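Salgate to lose minor league baseball after final home game

28 Jul 2021

Salgate will be without a baseball club next season after the owners of the Salgate Mamix confirmed they will not renew their lease at Donditz Park.

The club told season ticket holders by letter that the remaining home fixtures will go ahead as planned. Any seats already paid for beyond this season will be refunded by the end of November.

Attendances have been falling for several years. The Mamix drew an average of 1,763 a game in their first season at the park. Last month the figure was 882, and the most recent midweek fixture, against Yensuk, was watched by 829 people.

In its letter the club said gate money no longer covered the cost of travel, floodlighting and ground upkeep. It had asked the city for a lower rent but the two sides could not agree on a figure. The city said it had offered a reduction for one year and was not able to go further.
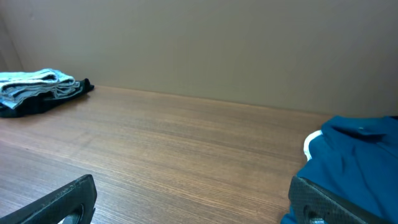
The club shop will stay open until the last home game, and most of the stock is being sold at half price. Replica shirts and caps are included, although match-worn shirts will be kept back for an auction. Supporters who want to pass on clothing of their own can bring it to the shop on any match day – anything wearable is welcome, from a piece of light-blue denim to black or teal-blue items like the clothes on the wooden table, and it does not have to carry the club badge. Everything handed in will go to the Salgate youth league, which plans to sell it at its autumn fair.

The youth league has 300 players and uses the park's second diamond for training. It has been told it can carry on there until the spring, but it has no agreement beyond that date. League officials are due to meet the city next month to ask for a longer booking.

Yensuk, the nearest town with a professional side, is just under an hour away by road. The club there said it would offer Mamix season ticket holders the same early booking period as its own supporters.

The city has not said what will happen to Donditz Park. It was built for baseball, but the outfield has also been used for football and lacrosse in the winter months – both clubs involved said they would like to stay.

Tickets for the final home game go on sale at the park office next week.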